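The week the left finger let go

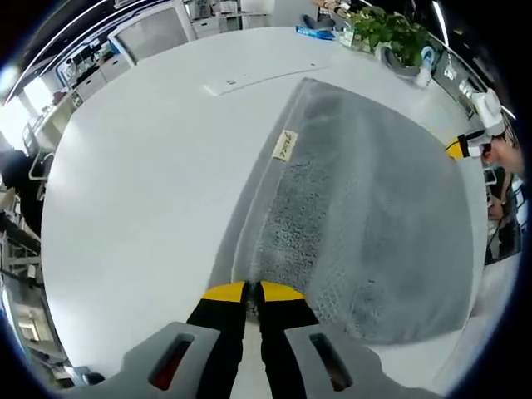 Posted by the author of Slow Grip, January 1, 2026

I have been meaning to write this one up since August, and a new year seems as good a push as any. If you've been reading for a while you'll know I spend my working days at Vondley folding towels with hand-held grippers, so that one day a robot arm can do it without us. It's an odd job to explain at a family barbecue, but I'm fond of it.

We work in pairs at the big white table, one gripper each, taking a corner apiece. Grey terry towels are my favourite to fold, and also the worst for showing up a tired gripper, on account of the thickness once you're down to the last fold and pinching several layers at the one corner. A thin tea towel will forgive you nearly anything. Terry won't.

The trouble started as a sort of softness. I'd squeeze the trigger, the yellow tips would come together, and the towel would lift and then slide out of my grip a hand's width above the table. I blamed myself for a good two days (I'd had a cold, and my wrist was sore). Then I blamed the towels, which had been washed with something that left them slippery, or so I'd convinced myself. My folding partner very kindly swapped ends with me and had no trouble at all with her own gripper, which rather settled the matter of the towels.

Now, what I should have done was stop and put the thing on the bench. What I did was squeeze harder. On fold 248 of that batch there was a click, the left finger swung loose, and the trigger snapped back and took a nice little bite out of the side of my thumb. Nothing serious, a bandage and a cup of tea, but I did say a word I don't usually say at work.

We pulled the housing apart that afternoon. The pin that holds the left finger to its linkage had been wearing on one side, and the hole around it had gone from round to something more like an egg. Every hard squeeze had made it a bit worse. The maintenance sheet from Retar, who make the linkage kits for us, says to check the pins every 200 cycles, and when I went back through our log the last tick in that box was 1388 cycles earlier. My initials were beside it, too.

The part that bothered me more than the thumb was the recordings. All those folds with a sloppy finger had gone up to the Hotport server with the good ones, and the tip position would have been off in every one of them. If you train an arm on that, you're teaching it to grab where the towel isn't. In the end we pulled 389 folds out of the set, and I spent most of a week doing them over with a new pin and a much lighter hand.

A few things have changed. The pin check is on a card taped to the charging shelf now, and whoever picks up a gripper in the morning wiggles both fingers before they do anything else. If it feels soft, it goes in the red tub and you take another one. We also had a small guard made up for the trigger by the workshop in Crenshaw, and it's a bit ugly but my thumb is very grateful.

If you use the same kits, have a look at the left side first. Ours has always worn faster there and I still don't know why. I've got a theory about which way we all twist our wrists on the final fold, but I'll save that for another post, once I've had a proper look at the spare set.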